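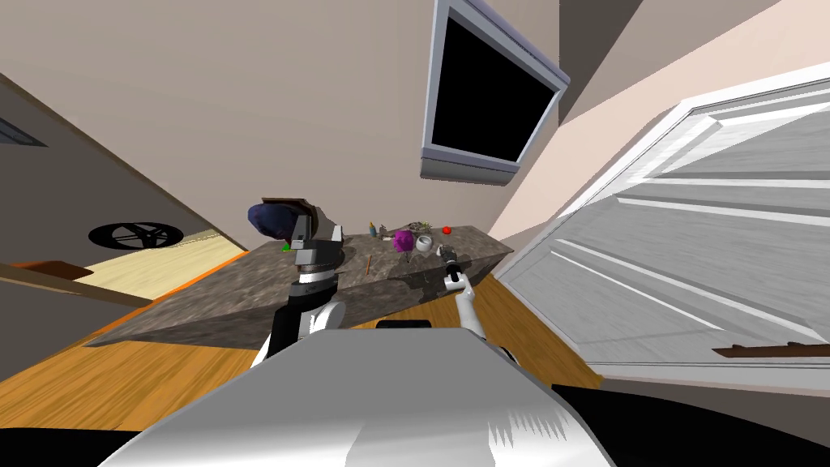 Can a robot clear a kitchen counter yet? Some can, slowly, if the counter holds a handful of things and someone has told the robot where each one goes.

The team at Wostard thinks that is good news, and it's hard not to share the excitement. Its chore trials wrapped up in January after 3043 runs in simulation, with a two-armed robot working through 84 different household jobs. Picking up a single object is now the easy part, says project lead Kanokwan Duangkaew. Deciding what to do with it next still takes the software roughly six seconds. 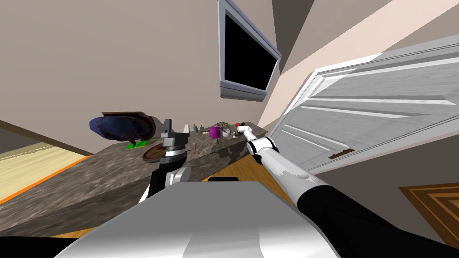
Small, thin and soft things remain the big headache – a pencil lying flat can hold up a whole job. Round fruit goes much better, and bowls are getting there fast. "Two years ago we cheered if it touched the right object," said Arturo Gentile, who writes the task lists. "Now we complain when it puts a cup down crooked. I love that!"

Shop floors may see the benefits first. Skustport, a parts supplier in Rurumberg, plans to try the same software on shelf tidying at 3 of its stores this spring, with staff close by to step in. Homes will have to wait a while longer. Duangkaew's next goal is a full dinner table, plates and all.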